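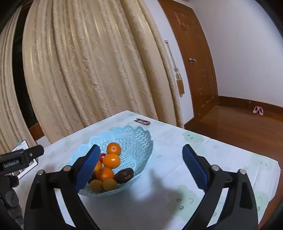

Fruit in a blue basket. Find the two kiwis at the front!

WHY DOES A FRUIT BASKET HAVE HOLES?

Quick one today, kids. Fruit is alive. Sort of. Even after it gets picked it keeps breathing, very slowly. Takes in oxygen, lets out water and carbon dioxide. No lungs, just tiny openings in the skin.

So put it in a closed bag and the water has no place to go. Drips on the inside. Mold loves that. A basket with holes lets the air go thru. Drier fruit, longer life.

Now the ripening part. Some fruit lets out a gas called ethylene (say ETH-uh-leen). You can't see it. It tells fruit to get soft and sweet. Kiwis are really good at listening to it! Hard kiwi? Put it next to a ripe apple or banana. Wait a few days. Squeeze gently.

Oranges are different. They don't get sweeter after picking, so a sour one stays sour. Sorry.

Why is kiwi skin brown and fuzzy? Probably helps keep the water in while it grows. You can eat the skin, wash it first. Tickles a bit.

TRY IT
Two hard kiwis. One in a paper bag with a ripe banana, one on the table by itself. Check every day, write down wich one goes soft first. Our reader club in Okum did this in May with 22 kiwis and the banana bags won easy.

Spot a fuzzy green or white patch on any fruit? Don't taste, don't sniff. Tell a grown-up and throw it out.

WORDS
Ripe: ready to eat.
Ethylene: the gas that helps some fruit ripen.
Mold: tiny fuzzy living stuff that grows on old food.

Next time: why do cut apples go brown?

Meria Kids Pages, 23 June 2019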